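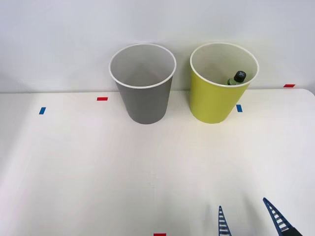 Figure 5.1 A tabletop cell with two paper cups, one holding a small bottle. Tape strips on the table mark positions, and a two-finger gripper works from the near side.

Chapter 5
Planning and Budgeting for a First Cell

Learning goals
After working through this chapter, you should be able to:
Write a one-page task statement that a supplier can quote against.
Separate purchase cost from cost of ownership.
Build a parts list that includes fixtures, spares and consumables.
Compare two quotes that do not cover the same items.

Key terms
task statement, payload, end effector, fixture, consumable, lead time, contingency, cost of ownership

5.1 Start with the task
Most first purchases go wrong on paper, well before anything is delivered. A department hears that money is available, someone asks for quotes on an arm, and the task is worked out later around whatever arrives. The order should be reversed. Write down what has to be picked up, where it starts, where it must end, and how often the move will be repeated in a working day.

The setup in Figure 5.1 is small, but it raises most of the questions a buyer has to answer. A paper cup can be crushed by a grip that would suit a bottle. A bottle standing in a cup offers only its cap and neck to the fingers. The two objects may call for different grip settings, and possibly for different fingertips. Each of these points affects the price, and none of them appears in the headline figure for an arm.

A task statement should give the size and weight of every object, the reach needed, the accuracy needed at the end of the move, and what counts as a failed attempt. Leave brand names out of it. Suppliers can then propose equipment you have not considered.

5.2 The parts of a budget
Divide the budget into five lines: arm and controller, end effector, work surface and fixtures, sensing and computing, and support. Support covers installation, training, spare parts and repair. Buyers often enter a figure for the first two lines and leave the others for later.

Low-cost items belong in the plan too. Colored tape is a cheap way to mark positions on a table. It also wears and peels, and someone has to put it back in the same place. Cups, bottles and other test objects get dented and must be replaced with matching ones. Enter them as consumables with a yearly quantity.

Set aside 15 percent of the total as contingency. Keep it on its own line and do not spread it among the others, where it will be spent without a decision.

5.3 Case: the Zarnside teaching lab
In June, Natsumi Furukawa was asked to equip a teaching bench at Zarnside. She obtained two quotes for a gripper with spare fingers. Imholm offered the gripper at $3,023, with one set of fingers included and further sets at $297 each. Berrada quoted a lower price for the gripper alone, with no fingers, no mounting plate and no training.

Angus Guthrie, who managed the lab budget, asked for both quotes to be rewritten against the same list. Once the missing items were added, the Berrada offer was the more expensive of the two. It also carried a lead time of 70 days, which would have pushed delivery past the start of classes. The order went to Imholm. The price list used in this case was last checked in November 2020, and students should obtain current prices before using it in an assignment.

The lab made one mistake. The plan allowed no bench time for setting up, and the first two class sessions had to be moved to another room. Setup time should be entered in the schedule as its own item, with a named person responsible for it.

5.4 Space and access
Measure the bench before asking for quotes. Allow for the full reach of the arm, a place to stand while resetting the objects, and a clear route to the stop button. Check that the surface can be cleaned and that fixtures can be fastened to it or removed without damage. The worksheet at the end of the chapter, adapted from the Prerna planning guide, has a column for each of these measurements. Fill it in before reading Section 5.5, which uses your figures to work out cost per hour of use.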